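Jikberg table cover in brown, long term review
Jan 29, 2023

Quick one, typing this between jobs. Bought the Jikberg cover for the big work table, the 70 inch size, matte brown. Paid 289 at Gollemell with shipping. Yes, for a table cover. I know. The old vinyl one from Fothergill was a third of that and curled at every corner inside a year, so I was in a mood.

Read way too many reviews first. There were 1,012 of them when I ordered and half were about the delivery guy. So, just the cover.

Putting it on — easier than I thought. Comes rolled, smells like a new car for a day or two, then nothing. Unroll it the night before and put books on it. I skipped that the first time and had a hump down the middle all afternoon. Trim with a sharp blade and a long ruler. Scissors leave a wavy edge, ask me how I know.

Adhesive strips come in the box. Not enough of them. Bought another roll from Ivico and used most of it. Lifts at one back corner if you lean on it, otherwise it has stayed put since last February.

Color and finish, since that's what most people ask: 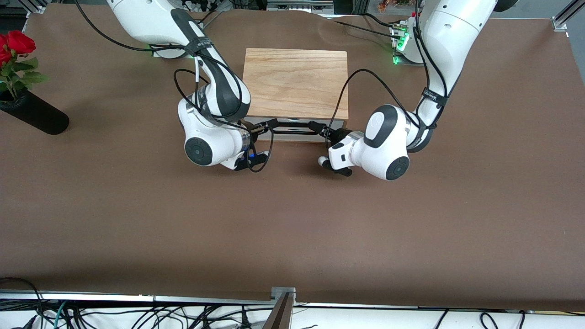
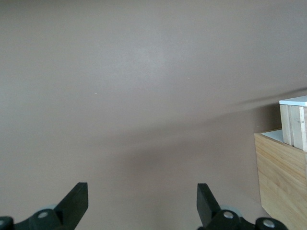

The finish is why I'd buy it again. My old one was shiny and I had the ceiling light staring back at me all day. The Jikberg is properly matte, so even the long shadow across the second picture just fades out soft, no hard glare next to it. Color is harder to pin down. Plain brown with a bit of mottling in the first picture, and up close in the second it goes almost mauve. Same table. The listing says brown and leaves it at that, so if you're matching it to a wall or a chair get the sample first. Next to light wood I like it a lot, the orange in the grain comes up nicely. Looks good against the white front rail too.

Bad side of a plain dark surface — every crumb shows. Any little white speck, you see it from across the room. I wipe it down more than I ever wiped the vinyl. Damp cloth, drop of dish soap, done in a minute. Don't use the citrus spray, it left me a dull patch that took weeks to go away.

Wear: pretty good. Coffee is fine if you get to it teh same day. Permanent marker, no, that's there for good. Hot mug left a ring that went away by itself. Utility knife goes straight thru so use a cutting mat on top.

Things don't slide on it either. Nice when you're sanding something small, annoying when you're trying to shove a heavy box across. You have to lift.

Would I pay 300 for it, which is what they want now? Probably. I'd complain. Four stars, would be five with more strips in the box.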